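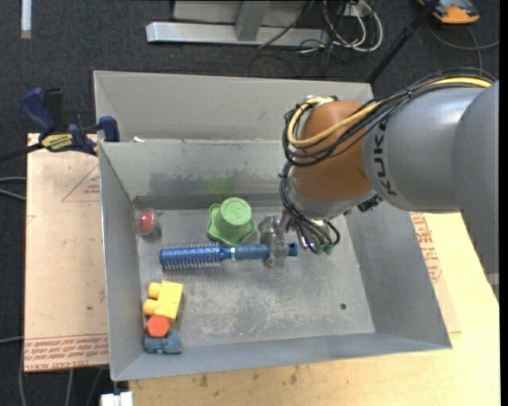
## 卡仕达酱的煮制、冷却与保存

适用于泡芙、闪电泡芙、水果塔和千层类甜点的夹馅。配方以 500 克牛奶为基准,成品 720 克上下浮动,取决于蒸发量。本页只讲淀粉稠化的熟制卡仕达,英式蛋奶酱(不含淀粉,终点温度 83℃)的做法完全不同,不要混用参数。

配方底稿来自 Sevim Akgül 在 Stiria 甜点工房使用的内部配方卡,糖量由原来的 120 克改为 100 克,其余未动。

### 配料

| 配料 | 用量 | 占牛奶比例 |
|---|---|---|
| 全脂牛奶 | 500 克 | 100% |
| 蛋黄 | 100 克 | 20% |
| 细砂糖 | 100 克 | 20% |
| 玉米淀粉 | 40 克 | 8% |
| 无盐黄油 | 50 克 | 10% |
| 香草荚 | 1 根 | — |
| 细盐 | 1 克 | 0.2% |

蛋黄按重量称,不按个数。鸡蛋大小不同,六个蛋黄的总重可以相差 20 克以上,足以改变成品的硬度。

淀粉可以用低筋面粉代替一半,即玉米淀粉 20 克加低筋面粉 25 克。面粉版本口感更厚,冷藏后出水较少,但需要多煮一分钟去除生粉味。全部使用面粉时用量为 50 克,质地偏糊,适合需要二次烘烤的塔类。

香草荚没有时用香草膏 5 克代替,在离火之后加入。香草精含酒精,煮沸时香气损失明显,同样在离火后加。

### 工具

- 厚底不锈钢锅,直径 20 厘米。不要用铝锅,搅拌时金属刮擦会使酱体发灰。
- 手持打蛋器,钢丝较密的一种。
- 硅胶刮刀,耐热 200℃ 以上。
- 探针温度计。
- 细目筛网。
- 浅平盘,用于冷却。
- 食品级保鲜膜。

锅底直径和打蛋器的形状要匹配。圆头打蛋器够不到直角锅底的边缘,残留在那里的淀粉会先结块,随后焦糊。用弧形锅底的锅可以避免,没有这种锅时,每搅半分钟换刮刀沿锅底边缘刮一圈。

## 操作步骤

### 1. 浸泡香草

香草荚纵向剖开,用刀背刮出籽,籽和荚壳一并放入牛奶。加入配方中糖量的三分之一,中火加热至锅边冒小泡,关火,加盖静置 12 分钟。

这部分糖沉在锅底,加热初期不要搅拌。糖层能隔开锅底与乳蛋白,减少糊底。

静置结束后取出荚壳,冲洗,晾干,可以另作香草糖。

### 2. 混合蛋黄糊

蛋黄放入大碗,加剩余的糖和盐,立即搅拌。糖和蛋黄接触后不可放置,糖会吸走蛋黄表面的水分,形成煮不散的黄色硬粒。

搅拌到颜色略微变浅即可,不需要打发。打入过多空气会使煮制时表面起泡,妨碍判断沸腾。

淀粉过筛,一次加入,搅拌到看不见干粉。混合物提起后应呈连续的带状落下。如果太干搅不动,从牛奶中取两勺加入。

### 3. 回温

牛奶重新加热到 80℃。取三分之一,以细流倒入蛋黄糊,同时持续搅拌。混合均匀后再倒入第二个三分之一,搅匀,最后把碗中的全部液体过筛倒回锅中,与剩余牛奶合并。

过筛这一步可以去掉蛋黄系带和未散开的淀粉。筛网上若残留较多颗粒,说明第二步搅拌不足,把颗粒压过筛网没有用处,直接丢弃。

### 4. 煮制

中火,打蛋器不离锅,路线为先沿锅边一圈,再以“8”字形经过锅底中央。

各阶段的状态如下:

| 温度 | 状态 | 操作 |
|---|---|---|
| 60℃ 以下 | 液体,表面有浮沫 | 匀速搅拌 |
| 65–75℃ | 锅底开始出现絮状物 | 加快搅拌,可离火片刻 |
| 80–85℃ | 整体变稠,阻力明显增大 | 保持速度,不要停 |
| 95℃ 以上 | 大气泡破裂,有“噗噗”声 | 开始计时 |

出现大气泡之后继续煮 2 分钟。观察沸腾时可以停止搅拌三秒,气泡从中央冒出才算数,锅边的小泡不算。

计时不可省略。生蛋黄中含有 α-淀粉酶,能分解已经糊化的淀粉。没有充分加热的卡仕达刚出锅时稠度正常,冷藏过夜后却变成稀汤。很多人把这种现象归为淀粉放少了,于是下一次多加,结果得到一份既粉又稀的酱。

煮制过程中酱体会先变稠,再略微变稀、变亮。变亮之后提起刮刀,酱体落下时边缘光滑,没有锯齿状的断口,这时淀粉已经完全糊化。

### 5. 加黄油

离火,静置到 60℃,分两次加入切成小块的冷黄油,每次搅到完全融合。

温度高于 70℃ 时加入,黄油会完全熔化并析出油脂,表面发亮但口感偏腻。低于 40℃ 时加入,黄油难以分散,成品中会有蜡质颗粒。颗粒已经出现的话,用手持均质机处理 30 秒,刀头始终没入酱中,避免带入空气。

### 6. 冷却

平盘底部铺一层保鲜膜,倒入酱体,抹平,厚度不超过 2 厘米。表面再盖一层保鲜膜,紧贴酱面,用手掌赶出气泡。

冷却时间的要求:两小时之内从 60℃ 降到 10℃ 以下。浅盘放入冷冻室 20 分钟后转入冷藏室,可以满足这个要求。深碗直接放冷藏室则很难,碗中央的酱体会长时间停在 30℃ 左右的区间,微生物繁殖很快。

没有合适的平盘时,把锅坐入冰水中搅拌,降到 20℃ 以下再装盒冷藏。冰水的液面要高于锅内酱面。

## 使用前的处理

冷藏后的卡仕达会凝成块状,边缘整齐,能从盘中整片揭起。这是淀粉回生的正常结果。

1. 取所需的量放入搅拌盆,用刮刀压碎,再用打蛋器搅到顺滑。手工搅拌通常够用。
2. 使用厨师机时装桨形头,低速,时间控制在一分钟以内。高速或长时间搅拌会切断淀粉网络,酱体变稀后无法恢复。
3. 需要绝对细腻的质地时再过筛一次。
4. 混合打发奶油时,先把卡仕达搅顺,再分三次拌入奶油。两者的温度差不要大于 6℃。

### 衍生品种

**外交官奶油。** 卡仕达 300 克,吉利丁 3 克,打发至六成的淡奶油 150 克。吉利丁用冷水泡软,沥干,加热融化后先与少量卡仕达混匀,再倒回其余部分。卡仕达此时应在 25℃ 上下,温度过低时吉利丁会立刻成丝。

**慕斯琳奶油。** 卡仕达 300 克,软化黄油 120 克。黄油单独打发到颜色发白,卡仕达回到 20℃ 后分次加入。出现豆渣状分离时,用热毛巾包住盆底,继续搅打。黄油与卡仕达温度一致,分离很少发生。

**巧克力卡仕达。** 在第 5 步加黄油之前加入 66% 黑巧克力 90 克,淀粉减到 32 克。可可固形物本身有增稠作用,不减淀粉的话,冷却后切得出棱角,挤不动。

**坚果卡仕达。** 榛子酱或开心果酱 60 克,在黄油之后加入。坚果酱含油,黄油相应减到 30 克。Tromasero 的榛子酱分层较重,使用前连罐倒置一夜,再彻底搅匀后称量;Ertürk 的开心果酱含糖,使用时配方中的糖减 15 克。

**椰奶卡仕达。** 椰奶代替一半牛奶。Nokham 甜品课上的版本另加班兰叶两片,与香草同时浸泡,浸泡时间相同。椰奶含稳定剂时成品更稠,淀粉减 4 克。

## 故障排查

| 现象 | 原因 | 处理 |
|---|---|---|
| 冷藏后变稀 | 沸腾时间不足,淀粉酶残留 | 不可补救,下次按时煮足 |
| 有蛋花 | 升温过快或搅拌中断 | 少量时均质后过筛,大量时丢弃 |
| 有白色粉粒 | 淀粉未散开 | 过筛;下次淀粉先过筛 |
| 有黄色硬粒 | 糖与蛋黄接触后未及时搅拌 | 过筛 |
| 有生粉味 | 煮制不足,多见于面粉版本 | 温热时可回锅再煮 |
| 表面结皮 | 保鲜膜未贴合 | 揭去硬皮,其余可用 |
| 存放后出水 | 回生过度,或反复冷热 | 倒掉析出的水,重新搅匀 |
| 颜色发灰 | 使用铝锅 | 不影响安全,外观无法恢复 |
| 有焦味 | 糊底后刮入酱中 | 丢弃,均质和过筛都去不掉味道 |

糊底刚发生时,立即停止搅拌,把上层酱体倒入干净的锅,不要刮底。尝一下,没有焦味可以继续煮。

## 放大与缩小

配方可以减半,最小做到牛奶 200 克。再少时锅底与酱体的接触面相对过大,水分蒸发快,温度计探头也无法没入。减半时改用直径 16 厘米的锅。

放大到牛奶 2 千克时,淀粉比例保持 8%,沸腾后的时间延长到三分钟,搅拌改用长柄打蛋器。大锅的升温慢,在 65–75℃ 的区间停留时间长,絮状物更容易积在锅底,这一段用刮刀和打蛋器交替操作。

牛奶超过 3 千克时手工搅拌不可靠,应使用带刮底的煮锅。冷却盘的数量要事先备好,酱体不可留在热锅中等待空盘,余热会继续浓缩锅底部分。

## 保存

- 冷藏 0–4℃,密封,48 小时内用完。用于不再加热的夹馅时以 24 小时为限。
- 已经取出搅拌过的部分不要倒回原盘。
- 不可冷冻。解冻后淀粉网络收缩,析水,质地呈海绵状。加入面粉的版本略好,仍不适合做夹馅。
- 填入泡芙之后 4 小时内食用口感最佳,外壳会持续吸收夹馅的水分。提前制作时,外壳和夹馅分开存放,出餐前再填。
- 水果塔的塔壳内壁先刷一层融化的可可脂或白巧克力,凝固后再填卡仕达。

夏季室温超过 28℃ 时,裱花袋中每次只装 200 克,其余留在冷藏室。手掌的温度足以让袋中的酱体变软,挤到一半发现花纹塌陷时,连袋平放冷藏十分钟再继续。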